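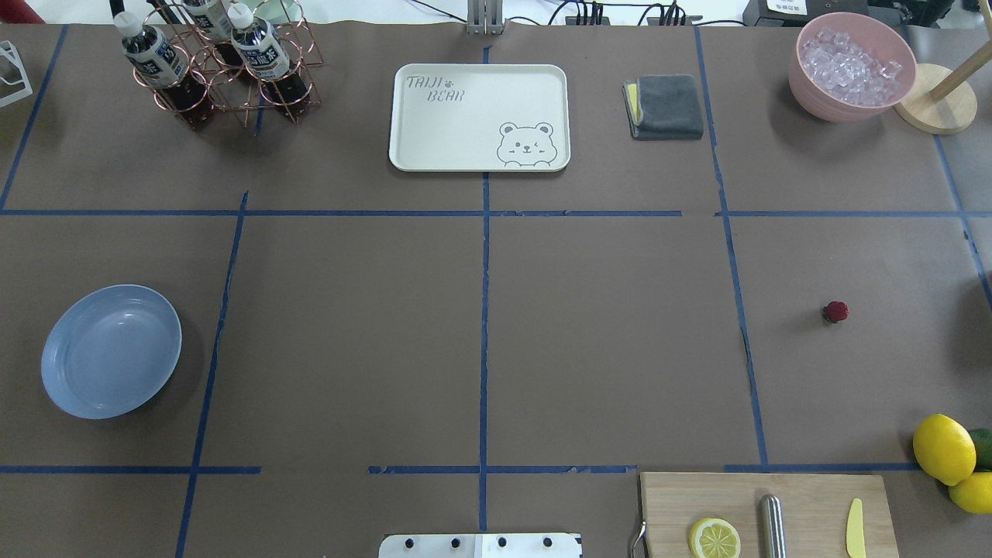
Niler (video game)

Niler is a puzzle game for phones and tablets developed by Ranavo, a small studio founded by Calum Paterson and Wichai Chaimongkol. The player slides coloured tiles around a board of nine squares, trying to clear them before the board fills up. It almost always fills up.

Gameplay

Each level begins with a handful of tiles and a target score. Tiles of the same colour merge when pushed together, and a merged tile takes up one square instead of two. Grey tiles merge with nothing and are widely disliked. The original release had 36 levels, the last of which was impossible until the first update, an oversight the studio described in its release notes as "a minor balance issue".

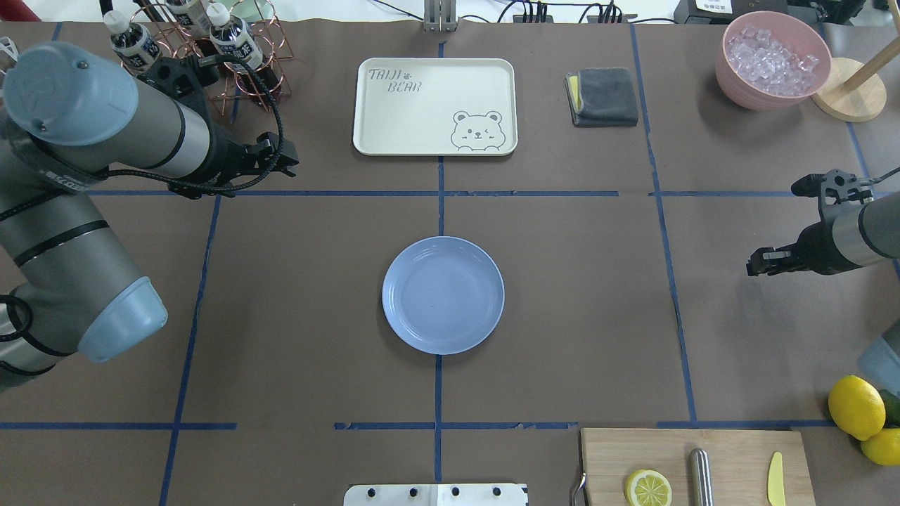

Light blue plate on a taped work surface, between two robot arms.

A second mode, called Sinen after the prototype from which it was taken, drops the target score and lets the player carry on until beaten. The highest score on the in-game table stood for a long time at 2062, held by an account named MacRitchie. Forum users spent several months arguing over whether MacRitchie was a gifted player, a cheat or Paterson.

Development

Paterson wrote the first version as a browser game, with sound effects recorded in his kitchen. Chaimongkol redrew the tiles, replaced the music and removed a talking frog that had explained the rules at some length. Players of the browser version later asked for the frog back - it returned as a paid extra. 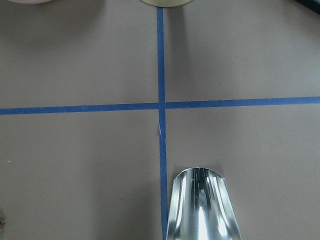 The move to phones took longer than planned. Swiping diagonally made early builds crash, and the fix made tiles slide off the board altogether, which testers preferred. Niler was released on 14 Jan 2020, with adverts between levels and a button to remove them that was, for the first week, hidden behind an advert.

Reception

Reviewers praised the short levels and clean artwork, while finding fault with the daily reward, a single gold coin in a game where the cheapest item cost 515. The price was halved in June, along with the reward.

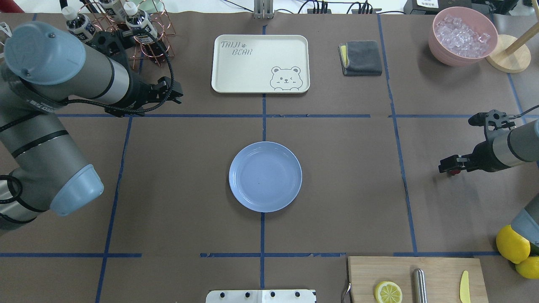
Two robot arms over a taped work surface, with a cream-coloured tray near the top.

Sequel

Niler 2 was announced with a larger board and no grey tiles. Grey tiles were put back during testing, after players complained that the game had become too easy. The talking frog is included at no extra charge and cannot be switched off.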